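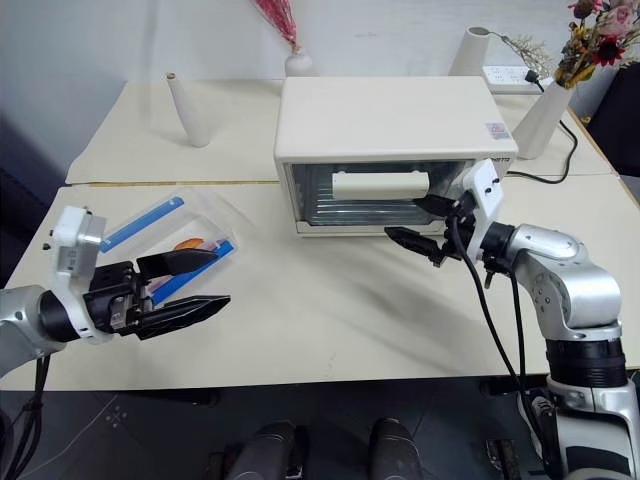

Slide 1. Cream-white toaster oven on the table.

Speaker notes, Idalina Mendes, Kaston
Outdoor flags: cloth, size, pole and repair
2020-03-16

Opening

Good morning and thank you for coming. My name is Idalina Mendes and I work at Kaston with the outdoor flags. I do not speak today of indoor sets with fringe and tassels. My colleagues sell those and they know them much better than me. My subject is the flag that stays outside in wind and rain, and the people who have to buy a new one too often.

(Wait until the people at the back have a seat. Speak slowly.)

Slide 2. Why a flag wears out

A flag nearly always begins to wear at the fly end. This is the free side, the one far from the pole. It moves the fastest and it hits itself all day. First the hem opens, then the threads come out, and then you have a tear that goes towards the middle.

Ask the room: who has a flag at work that is already shorter than it was? Give them time to answer.

The sun is the second enemy. Red often fades before the other colours. Dirt from the road is the third, and many buyers forget it.

Slide 3. The cloth

We have two cloths for outdoor use. The first is a light knitted polyester. It lifts in a small wind, it dries fast, and it is the cheaper one. It is good for a garden or a street with houses on both sides.

The second is our woven cloth, with the name Flullness. Please say it slowly, the customers always write it wrong. It is heavier and it needs more wind before it opens. For a hill or a harbour I would choose this one. For a quiet courtyard I would not, since it will hang down most of the year and people will think that you have bought a curtain.

Pass the two samples round, light cloth first. Ask for them back!

Slide 4. The size

Our largest flag in stock is 182 by 304 centimetres. It looks very big on the floor of the shop and quite normal on a high pole. The usual mistake is a big flag on a short pole. The corner touches the hedge or the wall, and then no cloth in the world can help you.

The simple rule we use at the counter: the long side of the flag should be a quarter of the height of the pole, or a little more. On a windy site take one size smaller.

Slide 5. The pole and the rope

The Jamau pole has the rope inside. It makes less noise and it is harder to steal from. It costs more, and when the rope breaks you need a person who knows how to put in a new one. With an outside rope you can do nearly everything yourself.

Please look at the clips. Metal clips knock on the pole at night and the neighbours will telephone you. Plastic clips are quiet but they become weak in the cold. Check them every January, before the strong winds if you can.

(If there is a question about lightning, answer that I am not an electrician and give the card of the installer.)

Slide 6. The Lungu sailing school

I want to tell you about one customer, the sailing school at Lungu. They bought a light flag every spring and they were angry with us every autumn. I went there. The pole stood at the end of the pier, and the flag was out day and night, also in storms. We changed to the heavy cloth, one size smaller, and they agreed to take it down when the boats stay in. The flag they have now is in its second year. It has been repaired once and is 2 centimetres shorter.

Slide 7. Washing and repair

Wash in cool water with a mild soap. No bleach. Dry it flat or on a line, and never fold it when it is damp, because the dark colours can mark the white.

When the hem opens, bring it to us soon. We cut the bad part straight and sew a new hem with four rows of stitching. If the tear is longer than your hand, it is usually too late. Say also that a national flag may have its own rules about repair and about how to retire it, and that the buyer should read the rules of the country.

Last year our sewing room repaired 2000 flags. Most of them needed only the hem.

Slide 8. Questions

Price lists are on the chair near the door. The repair form is on the back of the same sheet. Write the pole height on it, please, also when you only order a flag.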